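Last updated September 2023. Corrections go to Kerstin Sandberg, using the issue tracker if you have an account and email if you don't.

# Hinwood Street Names

A table of street names in the town of Hinwood, with their earlier forms, the dates of any changes, and a short note on where each name comes from. It covers the old town, the harbour quarter and the two suburbs that were joined to Hinwood later (Stendanum and Fagerlund).

There are 3,794 rows. A row is a name, so a street that has been renamed twice has three rows, tied together by `street_id`.

## Files

- `names.csv` – the main table
- `sources.csv` – one row per map, directory or minute book
- `links.csv` – joins names to sources
- `disputed.md` – longer notes on names we could not agree about
- `old/` – the first version of the table, kept so that old links still work

All CSV files are UTF-8 with commas and a header row. Fields holding a comma are in double quotes. If you open them in a spreadsheet, import `street_id` as text or the leading zeros will go.

## Columns in names.csv

| Column | Meaning |
|---|---|
| `name_id` | Unique number for the name |
| `street_id` | Same for all names of one street |
| `name` | Spelling as in the best source |
| `spellings` | Other spellings, split by semicolons |
| `first_year` | Earliest year we have seen the name |
| `last_year` | Latest year, empty if still in use |
| `type` | person, trade, place, building, nature, other |
| `origin` | One or two sentences |
| `certainty` | a, b or c |
| `district` | oldtown, harbour, stendanum, fagerlund |

`first_year` is the year of the source, so the name may well be older. Please don't use it as the year the street was laid out. Plenty of lanes in the old town were there long before anyone wrote down what they were called.

## Certainty

`a` means there is a council minute or something as good. `b` means two or more sources agree but none gives a reason for the name. `c` is a guess, sometimes ours and sometimes copied from an older book. Around 560 names are marked `c`, most of them in the harbour quarter, where the early minute books were lost in a fire.

If you are making a map for the public, we suggest leaving out the `origin` text for `c` names or marking it clearly.

## How it was put together

Urmila Kushwaha typed up the printed directories and Kerstin Sandberg did the maps. Each checked the other's work against the originals. Where a word could not be read, it has a question mark in square brackets, and we have left those in.

The Fagerlund part began as a separate list of 400 names on index cards. The cards used their own types ("saint", "inn", "field") and these were changed to ours by hand. An inn went under `building` and a field under `nature`. Saints went under `person` unless the street was plainly named after the church, and some of those choices could be argued either way.

Names that were only proposed, and never used, are not in the table. Cudetti Row is the one exception. It was voted down, but it was printed on a town plan anyway and people still ask about it.

## What counts as a street

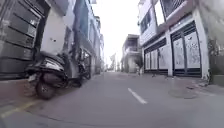 We included anything with a name of its own that the public can walk along, so courts, steps and passages are in as well as roads. Width made no difference, and neither did traffic. A narrow paved street between tall buildings, with a dashed line down the middle and scooters or motorcycles parked against the wall, gets a row in the same way as a main road. Private yards are out unless a directory lists them. Bridges have rows only if the name was also used for the road on either side.

## Known problems

- Two streets in Stendanum swapped names, and the directories caught up in different years. The dates overlap on purpose.
- `spellings` is thin for the harbour quarter.
- Mill Lane appears under 11 different `street_id` values. Most are real separate streets. At least one pair is probably the same lane, see `disputed.md`.
- Apostrophes are as found in the source, so searching for "Bakers" will miss "Baker's".
- Some `origin` notes still say "see card", meaning the Fagerlund cards. These have not been scanned yet.

## Changes

The June release added the `certainty` column and split `dates` into `first_year` and `last_year`. Scripts that read the old column will need changing. The current release fixes broken rows in `links.csv` and adds missing sources for Fagerlund – nothing has been removed.

## Use

The tables are free to use, copy and change, including in paid work, as long as you credit "Hinwood Street Names". Scans of the maps are not part of this release and belong to the archives that hold them.

To report a mistake, give the `name_id`, what you think is wrong and where you found the better reading. A page number helps a lot. Family stories about a name are welcome too, but they go in `disputed.md` until there is a written source.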